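Soledad Riquelme had already put the kettle on by the time I found the right door, and she'd cut the cake too, so it was a good quarter of an hour before either of us remembered I had come to ask her about dye. She has been at it for most of her working life, first in her aunt's kitchen, later in a proper workshop, and now in the old dairy at Nallska, where the floor slopes towards a drain and she can spill whatever she likes.

"People think I chose blue," she said, topping up my cup before I'd got halfway down it. "My aunt had a bad hip and couldn't lift the wet things out of the vat, so I lifted them. I was at the blue vat for two summers and by then my hands were blue and my mind was made up."

The aunt was a Zúñiga, and her notebook still sits on the shelf above the sink, wrapped in a tea towel. It runs to 46 pages, a good many of them given over to complaints about the neighbours' goats. Soledad uses the recipes as they stand, more or less, though she has given up on the one that asks for rainwater collected in February. "I tried it. Lovely. Same as the tap."

I asked what it is about blue that keeps her interested, and she went quiet for a bit and looked out at the yard (it was coming up to four o'clock and the light was going). "It depends so much on what you put it next to," she said. "You can take a blue you've been fed up with all week and lay it on something creamy, on your bed for instance, and you think, oh, hello. Then you put it by a grey wall and it sulks." 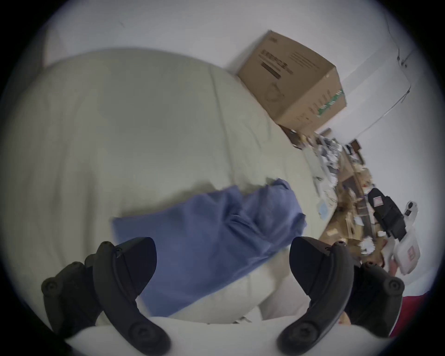
Periwinkle blue against a pale cream duvet.

She is firm with beginners about this. They arrive at her classes wanting the darkest navy they can get, and she sends them off with a small pale square to live with for a while. Romain Bailly, who came for a weekend course and has somehow ended up sharing the workshop and half the bills, remembers being quite cross about his. "I'd driven all the way from Drarnus," he told me, "and she gave me a thing the size of a handkerchief and told me to go home and look at it. But I did look at it, you know. I had it on the arm of the sofa. By the end I could have told you what the weather was doing from that square."

Romain does the accounts these days, and a fair amount of the stirring. Last year they dyed 1,492 pieces between them, mostly scarves and cushion covers, along with whatever people bring in from the backs of their wardrobes. That last part has become Soledad's favourite. A shirt that has gone tired and patchy can have years left in it, she says, and she gets rather heated on the subject of throwing things out.

"Cotton forgives you," she said. "Wool has its moods and silk is a show-off, but an ordinary cotton thing, something you've slept in or dug the garden in, that takes the blue so kindly. And it goes on changing. Every wash it softens a little, and the creases get their own colour."

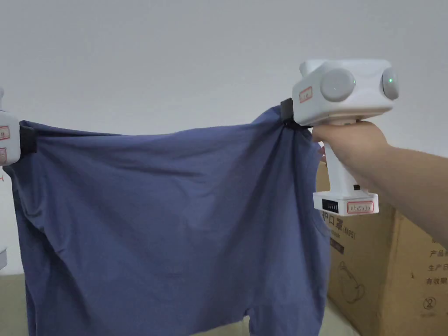 Soft, wrinkled cotton in a muted blue.

We talked for a long while about washing, and I'll pass on what I can. Cool water, plain soap, inside out, and dry it in the shade. She doesn't iron if she can help it. Romain irons everything, tea towels included, and they have agreed not to discuss it.

There is a new vat coming in the spring, from a maker in Sitard, and they are both a bit giddy about it. Soledad wants to try the greener blues on page nine of the notebook, the ones her aunt marked with a cross and never explained. "Either it means very good or it means never again," she said, wrapping up the rest of the cake for my journey. "I'll write and let you know."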